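Bench log, February, Sunday night

The lid again. I said last week I was done with the lid and would move on to something with corners, and here I am at the table with it at a quarter to eleven.
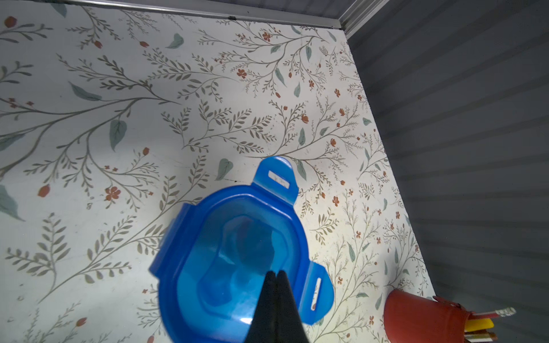 What it did tonight

It picked up the lid. I'll write that down first so I can't be accused of sulking. Blue plastic lid, the see-through kind you can faintly see the tablecloth through, held between the two black fingers by the near side of the middle panel. The view from the wrist camera is better than I expected after all my complaining about it. I can see the slots in the tabs. I can see the top tab well enough to tell there's printing of some sort behind the slot, though I couldn't read it to you.

So I have a very good view of a thing I could do with my own hand in less than a second.

I ran 60 tries between lunch and supper. I'm not going to put down the success rate because I changed my mind twice about what counts as success, and any number I give would be the kind I make fun of when other people post it. If the lid comes up and swings sideways, is that a grasp? At two in the afternoon I said no. By five I was saying yes. That is how these projects get their nice graphs.

The Urkmont people (the forum, I mean, I don't know any of them) all swear by pointed fingers. Slim tips get under things, they say. Fine. They also touch the plastic in a spot the size of a pea, and a lid is wide and light and has no interest in staying level. I have a set of wide pads half drawn and I keep not printing them, mostly out of stubbornness. I want to see the pointed ones fail properly before I give in.

Clear plastic

Everyone warned me off see-through objects and I ignored them. The Wolum software draws its outline around whatever it thinks the object is, and with this lid it kept picking the edge of the inside panel, the eight-sided step, and treating that as the whole thing. Then the shine near the middle moves when the arm moves, and the outline goes with it. Twice it lost the lid completely and locked onto a green leaf on the cloth.

Yes, I know, plain background. The manual says plain matte background. But the whole promise of this stuff was that it would work in a house, and my house has a flowered cloth on the table. If it needs a photo studio it should say so on the box. I'll try brown paper next weekend — under protest — and write down both results side by side so I can't fool myself later.

The red cup with the pencils stays where it is too. I've had the arm at this table since before Christmas and I need somewhere to keep pencils.

Money and so on

Added it up this evening, which was a mistake. The Fimitbridge arm kit was the big one and I've made my peace with that. The new wrist bracket was 139 dollars, and it's a bent piece of metal with four holes in it. I could have made it. I have a drill. I told myself I was buying back a Saturday, then spent that Saturday redoing the cable because the bracket changed the angle and the old cable was too short.

The recording counter says 2453 clips since I started. I looked at a handful of the early ones and most are junk, with the arm going to the wrong end of the table or my sleeve in the way. I don't believe more of the same will teach it anything. The Ekwueme guide says more data fixes most problems, and maybe it does if you have a warehouse and people on shifts. I have evenings.

I do think the slow approach helped. I dropped the speed for the last bit of travel and the fingers stopped shoving the lid ahead of them. Or it was the lamp, which I also moved, so I've learned nothing. One change at a time, I wrote that on the inside cover of this notebook in capitals and then didn't do it.

For next time

Put the lamp back where it was and leave the speed alone. Same lid, same spot, and decide before starting what a good grasp is. Write it here first.

Look at gripping by a tab. They stick out past the rim and the slots might give a finger something to catch. Could also snap one off, so check whether there's a spare lid in the kitchen before trying.

Tighten the second joint, it was clicking again on the way down.

Order the short screws. Forgot them last time.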